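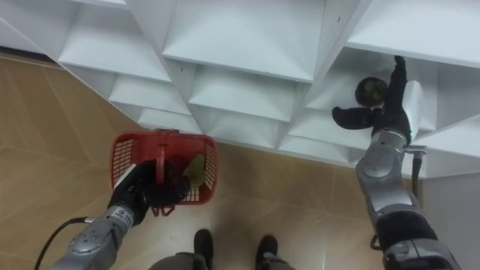
O presente relatório trata da arrumação de pequenos objetos numa estante modular aberta, tarefa escolhida como caso de estudo do projeto Mundard. O móvel é branco, de painéis finos, e assenta num pavimento de ladrilhos grandes de tom castanho-claro. O transporte faz-se com um cesto de plástico vermelho, de paredes perfuradas em grelha e uma única asa, segurado junto à estante durante a colocação. O cesto, de referência Beka, tem 13 litros de capacidade nominal.

Definiu-se que cada objeto ocupa um compartimento próprio. Não se admite empilhamento. A altura da estante, medida do chão ao tampo, é de 156 cm.
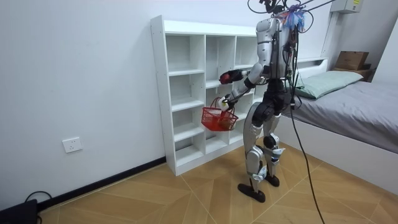 **Departamento de Design Industrial – Grupo de Projeto Milach**

A estante tem três colunas. Os compartimentos inferiores exigem que o cesto seja mantido baixo e ligeiramente afastado do móvel, para não obstruir a abertura. Nas filas superiores o cesto pode ficar suspenso à frente das inferiores, enquanto a outra mão trabalha acima – posição adotada como referência.

## 2. Distribuição dos frutos

Os frutos foram distribuídos segundo o esquema Kyriakidis, com alternância de altura e profundidade:

- Fruto vermelho: compartimento central, um pouco à esquerda do meio.
- Fruto verde em forma de pera: compartimento superior direito, deitado, junto ao fundo.
- Fruto redondo escuro: compartimento imediatamente inferior, próximo do bordo frontal.

Os furos para suportes de prateleira, visíveis em vários divisores, permitem alterar a altura útil. Não foram utilizados nesta fase.
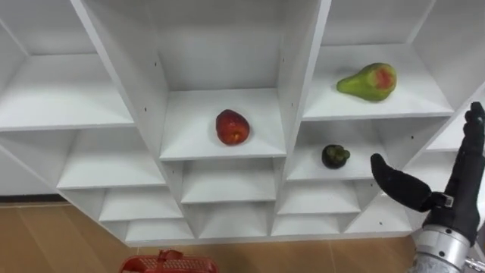

## 3. Colocação da planta

A suculenta, em vaso redondo preto, foi tratada à parte. O vaso é pousado na vertical, sobre prateleira plana, no lado direito da estante. O cesto permanece seguro pela asa.

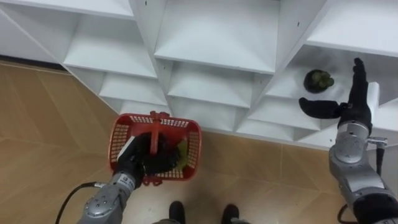

## 4. Trabalho pendente

Falta repetir o procedimento com 2 cestos e rever a tabela de alturas do anexo. A entrega da versão revista está prevista para setembro.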